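Gralesdale rink, summer league schedule
Posted July 2022

puckdrop_pat
Well folks, the summer schedule finally went up and I have read it over more times than I care to admit. Zullgate opens against Oltano again, same as last year, and then we sit for 2 weeks before our next game. I love this league dearly, but that is a long time for a team my age to cool off!

backcheckbev
Oh, I don't mind the gap one bit. My knees are thankful. What bothers me is the fee going up to 560 a team when we still get the short ice slot, and the Zamboni comes out late every single time. 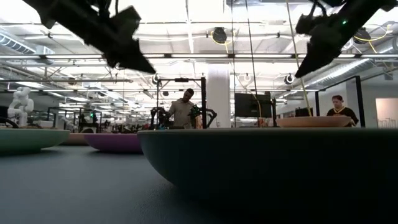

oltano_goalie
Bev, I have to disagree with you on the fee, friendly as ever. Ice costs money in the summer and Gralesdale is the only sheet open near us. What I'd fix is the overtime rule. Three on three for five minutes is a lot to ask of tired legs, and I'd go right to a shootout. Also, if we are doing the potluck after the opener again, bring your chili in something wide, like that purple bowl or the big dark teal one – last year folks were ladling out of a coffee pot and half of it landed on the bench.

puckdrop_pat
A shootout? No sir. We won 2 games in overtime in April and those were the most fun I've had on skates in years. I will give you the chili, though.

backcheckbev
With Pat on overtime, still grumpy about the fee. Has anybody asked if Hassanpour is sponsoring the jerseys again? Mine has a hole in the elbow and I'd like to know before I go and sew it.

oltano_goalie
They said yes as of last week, white and navy both. Sizes are due before the opener.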